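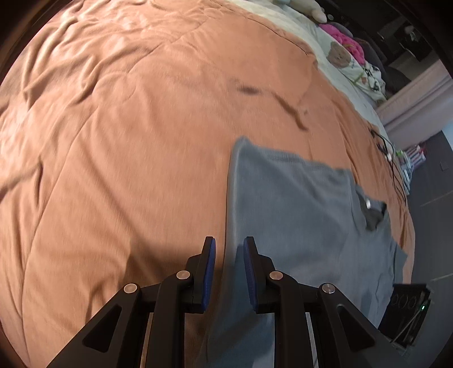 An orange-tan quilted comforter, creases and all, with a grey t-shirt laid out on it.

Do we need to fold everything?

Delphine Achterberg's folding evening in November is back on the programme, and I have been asked to say something encouraging. I'll do my best. Last year I went along, paid attention, and came home able to turn a t-shirt into a small packet that stands up by itself in a drawer. It stood up for two days. Then I wanted the one at the back.

The claim in the handout is that folding this way saves up to 20 minutes a week. I would like to know whose week. A t-shirt laid flat, sleeves in, bottom up to the neck, takes me long enough that I could have put it on a hanger and made a cup of tea.

Where I will give ground is on the bed. Delphine tells everyone to use it as a table, and she is right that it beats a kitchen worktop for room. She also says to smooth the cover first. I have tried it with and without, and a quilted comforter goes back to being rumpled as soon as you lean on it. The shirts came out much the same. If yours has seams stitched across it, you can line up the side of a shirt with one of those, though I found I was mostly lining it up by eye.

Darnell Crenshaw wrote in to defend the method, and in particular the Mestetti folding board, a hinged plastic thing he swears by. He has offered to lend it out. I borrowed it. It does make every shirt the same width, if that has been troubling you. It also has to live somewhere, and in our house that turned out to be on top of the shirts.

The session is at the Espinoza Room again. Bring a few t-shirts and something bulky, as Delphine wants to cover jumpers this time. There are 21 places. I have put my name down, mainly to ask about fitted sheets, on which the handout is silent.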